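3.2 Showing the task: by hand and by remote control

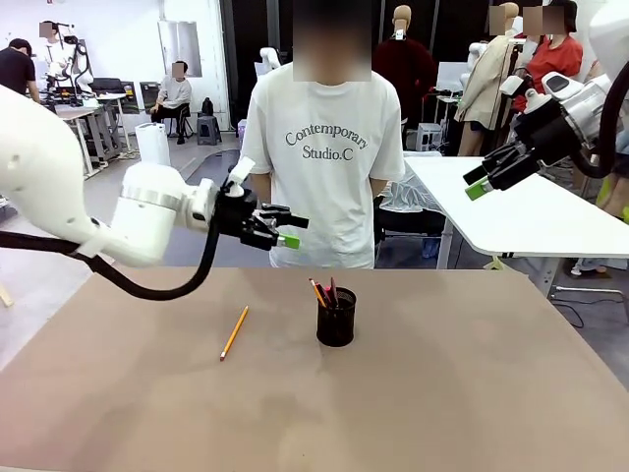 Figure 4. The pencil task at the tabletop station, both arms over the work area. Photo: Faraji Athumani / Fokside.

We chose the pencil task because it looks easy and is full of small traps. A pencil lies on the table, a mesh pen holder stands within reach, and the robot has to pick up the one and put it into the other. People do this without a thought. A two-armed robot has to get its fingertips under a thin round thing that would love to roll away, turn it upright in mid-air, and lower it into an opening that may already be crowded with other pencils and pens (as the holder in Figure 4 is). We enjoyed working on it far more than we had expected to!

Each task was shown in two ways. In the first, which we call hand guiding, the demonstrator takes hold of the arm above the wrist and moves it through the whole action while the motors do no more than carry the arm's own weight. A foot switch opens and closes the gripper. In the second, remote control, the demonstrator sits at the Zivstead console with a handle for each arm and works from the live camera views, with no direct sight of the table. Both methods write the same record: joint angles, gripper opening and all camera streams, on one shared clock.

The two methods give very different motions, and this was the most exciting part of the study for us. Hand-guided runs are quick and flowing. The demonstrator feels the moment of contact through the arm and tends to slide the fingertips along the table until they meet the pencil, much as one would with one's own hand. Remote runs are slower and come in steps - reach, stop, look, correct, close. They also hold many more small recoveries, where the pencil slips and is picked up again. We kept these recoveries in the training set on purpose. Jiang, our learning software, seems to draw a good deal from them, and we come back to this in Section 4.

There is a price to hand guiding, of course. The demonstrator's own arms get into the camera views, and a policy trained on such pictures can learn to wait for a human sleeve before it moves. We dealt with this by playing each hand-guided run back with the demonstrator standing clear of the arms, and recording the cameras only during playback. Some runs failed on playback, mostly when the pencil had been laid down a little off its first position. Those were thrown out.

In total we kept 319 demonstrations from 14 demonstrators, split between the two methods. Every demonstrator had 5 practice runs with each method before recording began, and half of them started with hand guiding. Between runs the pencil was laid down at a new angle, and the contents of the holder were changed now and then so that the opening never looked quite the same. A run was ended by the demonstrator, or by the system after 3000 control steps, whichever came first.

Vicente Huenchumán checked all runs by eye and marked three moments in each: first touch, lift and release. These marks are not shown to the policy. We use them only to compare timing across the two methods, and they are included with the recordings in the Flaletden archive, June 2025 version.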